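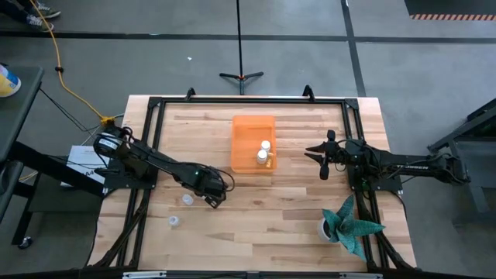
Demonstration order matters more than demonstration count, according to Dong-geon Wang, whose group at Demadley trained one two-arm policy on 2,398 teleoperated episodes and then retrained it on much smaller subsets. "We expected the curve to keep climbing, and past a point it was flat," he said. The tasks are tabletop ones, with two arms facing each other across a wooden surface and small objects between them: white bottles in an orange tray, clear plastic cups, a potted artificial succulent. Wang considers the cups the hardest. "Depth on clear plastic is poor, so the policy leans on the wrist pose at the moment of closing."

The subsets held 200 episodes each. One was drawn at random; the other was picked by how far the start positions lay from those already chosen. Each policy got 50 trials per task. The spread-out subset matched the full set on bottles and fell short on cups — a gap Wang puts down to operator style.

"Two operators approach a cup from different sides, and the average of the two is a miss," he said. The next round, planned for October, will label episodes by operator before selection.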